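Banding in light greys on matte stock, Plirnard with Zelenák RIP
Forum: Printing and Colour Management

marcela_s
Posted December 6, 2022

I'm getting visible steps in light neutral gradients on Primitz matte. Darker tones are fine. The steps show up in the top part of the scale, just before paper white, and they run across the sheet regardless of which way I rotate the file. Printer is the Plirnard roll model, driven through the Zelenák RIP. Profile was made in house from a 902 patch chart, dried overnight before reading.

Already done: nozzle check is clean, head alignment repeated, paper feed adjusted in both directions. Files are sixteen-bit TIFF, converted to the printer profile in the RIP with relative colorimetric and black point compensation on.

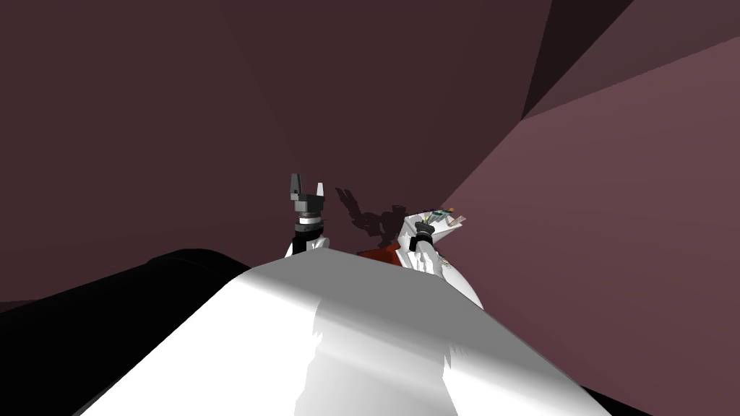

The steps are not visible on screen, soft proof on or off. My monitor was calibrated in May, so it may have drifted a bit, but I don't see how that would reach the paper.

Marcela Štěpánek

greyramp
Re: Banding in light greys

If they stay put on the sheet when you rotate the file, it isn't the file. Steps in the data turn with the picture. What you describe is feed or head.

marcela_s
Re: Banding in light greys

I wrote that badly. There are two things going on. One is a faint pattern across the sheet, which stays put. The other is a set of contour lines in the gradient, and those do turn with the file. The contours bother me more.

inkdrop_west
Re: Banding in light greys

Then split them and fix one at a time. For the contours, check where the light grey ink hands over to the mid grey. Matte stock takes up ink differently from a coated sheet, and if the linearization was done with the default ink split you get a kink right at the handover. The profile will try to smooth it and won't fully manage.

Print a plain grey ramp with no profile and look at it under a decent light. 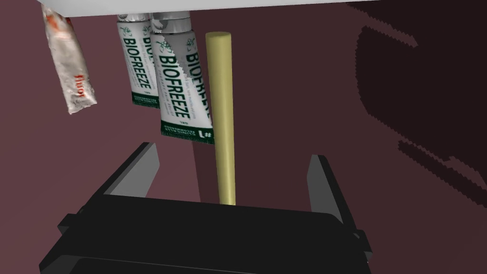

Cream rod upright between two black fingers.

If the raw ramp already has the contour, reprofiling is a waste of paper. Redo the linearization first, then the profile.

greyramp
Re: Banding in light greys

I don't agree that the ink split is the first suspect. Eight-bit processing inside the RIP is far more common. Some versions of Zelenák accept a sixteen-bit file and cut it down at the conversion stage unless the high precision box is ticked in the queue settings. The box is per queue, so it's easy to have it on in one and off in another. 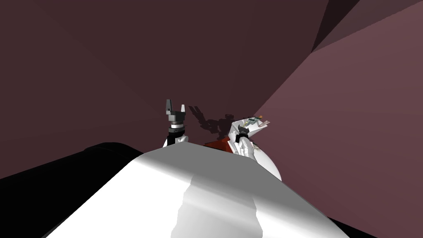
It takes a minute to check. Make a new queue, tick the box, send the same file to both and compare the prints side by side.

inkdrop_west
Re: Banding in light greys

Eight bits with proper dithering does not give visible contours on matte paper. The screening noise covers it. I've run both for years and can't pick them apart on uncoated stock.

greyramp
Re: Banding in light greys

On a photograph, no. On a clean synthetic gradient with no grain, yes, and that is what was asked.

zrusnak
Re: Banding in light greys

I do production at Brilavthorpe and we run the same printer on the same paper. Both of you could be right, but look at drying before either. We used to read charts after 15 minutes and the light greys came out wrong every time. Overnight is fine provided the sheets are not stacked. If they are, the bottom ones stay damp and the readings in the highlights wander.

For the pattern that stays put: go up one pass setting and turn off bidirectional. It's slower. We lost most of a 700 metre order to that pattern before we stopped trying to fix it with feed adjustment alone.
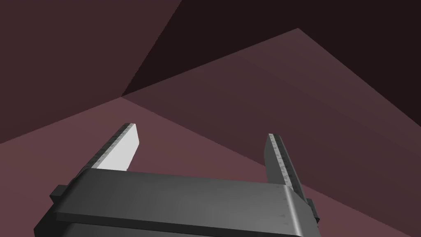 Also measure the paper white on the roll you're printing now. Our last two batches of Primitz did not match each other, and the newer one was slightly warmer.

Zdeňka Rusnák

marcela_s
Re: Banding in light greys

Results so far. The high precision box was off in the queue I use for matte and on in the gloss queue. Ticking it made the contours weaker but did not remove them. The raw ramp without a profile shows a kink where inkdrop_west said it would be, so I'm relinearizing tonight.

Unidirectional with one more pass has cleared the fixed pattern. The charts were stacked, yes – with tissue between them, which I assumed was enough.

zrusnak
Re: Banding in light greys

Tissue holds the moisture in. Lay them flat and separate.

greyramp
Re: Banding in light greys

Keep the old linearization file under another name before you overwrite it. Zelenák doesn't keep a backup, and any profile built on the old one stops being valid once it's gone.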